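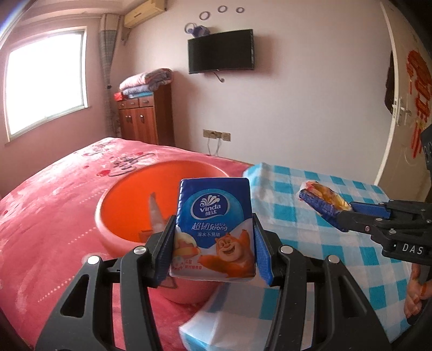

Onside (student robotics project)

Onside is a student robotics project at Beston, a technical college in Hisberg. The students in it teach robot arms to do small household jobs -- picking things up, putting them in other things, tidying a surface -- by doing those jobs themselves with hand-held grippers and recording every move. I've been in it for three semesters, and I'm the one who ended up writing the entry for the college wiki, so please forgive the "I" all over the place. The wiki rules say first person is fine for club pages, and I'm holding them to that!

Name

The name comes from soccer. Half of the founding group played on the same intramural team, and the first version of the software had a check that told you whether your gripper was inside the area the camera could track. If it was, the screen said ONSIDE in big green letters. The check has been rewritten twice and doesn't say that anymore, but by then we had stickers.

History

The project began in November as a final assignment for the Intro to Manipulation class. The assignment asked for one task, done well, on a lab bench. The group picked "put a sponge in a bowl," got a decent grade, and then kept going through the winter break (I joined right after, when they were begging for extra hands). By spring we had a shelf in the robotics lab and a line in the department budget. The line is $877 a year, and most of it goes to memory cards and replacement finger pads.

How it works

A hand-held gripper is pretty much the end of a robot arm with a handle where the rest of the arm would be. You hold it, you squeeze, the two fingers close. A camera rides along on it and records what the fingers are doing. Later on, software works out the path of the gripper and when it opened and closed, and those recordings are used to train a policy, meaning the program that tells the real arm what to do next.

A lot of people ask why we don't just drive the robot arm by remote control. We did try! It's slow, the arm weighs more than I want to carry up a flight of stairs, and you can only record in places where the arm can be bolted to something. With the hand-held kind you can work in a bedroom, a kitchen, wherever there's stuff lying around. The lab bench taught our policy a whole lot about one lab bench.

Objects

Newcomers always want to bring toys and wooden blocks. We want groceries, tissues, bottles, tape, bags, anything a person would really have on a bed or a table. My personal favorite is the pocket tissue pack. It's light, it gives when you squeeze it, and if you close the fingers too far it folds up and slides out the bottom. Clear plastic bags are the hardest thing we do. The cameras have trouble with see-through plastic, and a bag never sits the same way twice, so a policy that has only seen boxes will go for the middle of the bag and get mostly air.
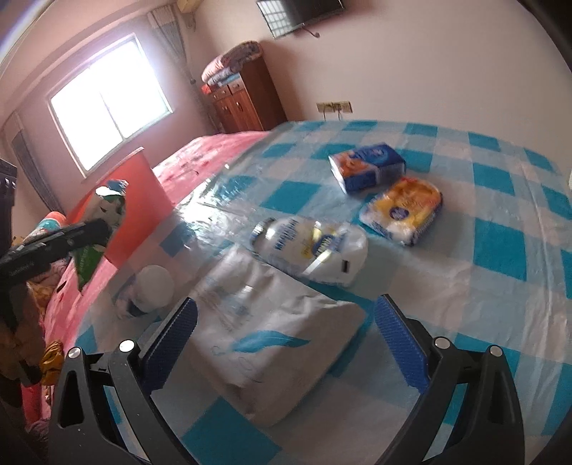

Shiny surfaces are their own headache. A glossy plastic cover throws back the window light, the bright patch moves when you move, and the tracking software sometimes decides the patch is a landmark. We lost most of one afternoon's recordings to that before somebody looked at the paths and saw the gripper flying through a wall. Patterned cloth helps quite a bit -- checks are great, and so is big printed lettering -- and plain white sheets are miserable.

Two-person recording

Some tasks take two grippers, and we have two ways of doing them. One person can hold both, which gives smoother timing, or two people can take one each, which is easier on the wrists. The two-person way takes practice. You both reach for the same packet, you knock knuckles, you say sorry, you start the take over. We count down out loud now, and whoever is on the left calls the start.

The data set

As of 2022-06-12 the collection holds 2,110 usable recordings covering 185 different objects. Another 172 are sitting in a folder called "maybe," mostly takes where a finger covered the lens or the gripper closed before the clock sync. I keep promising to sort through them.

Competition

Onside entered the Rebelo Cup, a student contest for household manipulation, for the first time this spring. The task was to clear a cluttered table into a basin in ten minutes. Our arm did fine with the boxes, dropped a bottle, and spent almost two full minutes on one bag of crackers. We finished sixth out of eleven teams and plan to enter again.

Joining

Any Beston student can join, and you don't need to know how to code. Training takes one evening. Bring a bag of snacks, sealed, and expect it to be picked up and put down a lot before anybody gets to eat it.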